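Drumus robotics club learns to pack a bag, sort of
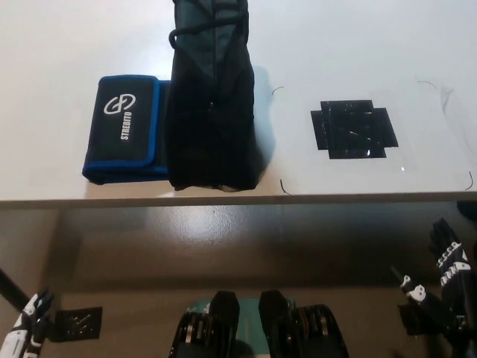

The Drumus robotics club has picked its project for the fall, and I went to the Tuesday session expecting to be talked into it. The goal is to get a two-handed robot to put a small item into a soft bag and close the drawstring. I have been to enough club nights to know how this kind of plan usually goes, so I asked to see the work before the slides. The work is a white table with a flat black pouch edged in blue, the word STREBITO printed on it sideways, and a black drawstring bag standing next to it. Over on the right is a thick cross of black tape on a clear sheet, which the students call home. Every attempt is supposed to start from there, and they were still arguing over what "there" means when I took off my coat.

Iara Ojeda, a second-year student who leads the group, says they chose bags on purpose. Last year's club spent the whole spring stacking wooden blocks and got very good at it, and the demo at the end drew polite applause. Blocks do not change shape when you touch them. A bag does, and it does it differently every time. She is right about that, and I would have liked the project plan to spend more than one line on it. The plan spends most of a page on the team logo.

So far the club has recorded 300 attempts. The students steer the hands themselves for these, and the recordings are then used to train a program that is meant to do the job alone. Of the last batch the program tried without help, 19 ended with the item inside the bag. When I asked how large that batch was, I got two answers from two people, and a third student went off to look for the spreadsheet. I am told it will be on the club page by next month. Until it is, I would treat the 19 as a nice number and leave it there.

There is also the matter of what gets counted. An attempt is marked good if the item ends up in the bag. The drawstring is not part of the score right now, although it is in the title of the project. Iara says they will add it once the first half is steady. That is a fair way to work, but then the poster in the hallway should say so, and the poster says "packs and closes." I brought this up. Somebody wrote it on the whiteboard under a list that was already pretty long.

Milagros Urrutia teaches the evening electronics course and looks in on the club when she can. She was easier to talk to than I expected, mostly for the reason that she has her own doubts. Her complaint is the starting position. If a bag starts in the same place every time, facing the same way, the program may learn the place and learn very little about bags. She wants the students to move the starting spot after every few runs and to swap in bags they have not used before. The students don't love this idea. It would make the numbers drop right before the Echeverría meet, where they have a table and a 2-minute slot.

I think she should win that argument, and I said so, which made me popular with one person in the room.

A word on the money. The club got a small grant from Isterov, a parts supplier, and a loan of software from Jillico that runs out at the end of the school year. Neither one asked for much in return beyond a name on the poster (the same poster). But the Jillico loan does mean that everything the students record is saved in a format that only the Jillico program opens. I asked what happens to their recordings when the loan is over. They had not thought about it. One of them has now promised to write an export script — I have heard promises like that before, and so has anyone who tried to open the club's files from the line-follower years.

To be fair to them, the evening had more going on than that. The younger members were taking turns at the controls and keeping written notes on what went wrong in each run, in plain words, with no attempt to make it sound better than it was. "Pinched the cord." "Bag fell over again." "Forgot to hit record." I read several pages of these and learned more from them than from the slides, which I did see in the end. If the club puts only one thing on its table at the meet, I hope it is that notebook.

The club meets in the upstairs lab and is looking for 2 more members who can come regularly through the end of the term. No programming needed to start, but you should be able to sit through a lot of failed runs without getting cranky. Old cloth bags and pouches of any size are welcome too, the floppier the better. Leave them in the box by the lab door with your name inside if you want them back. I'll go again after the meet and report whether the drawstring made it into the score.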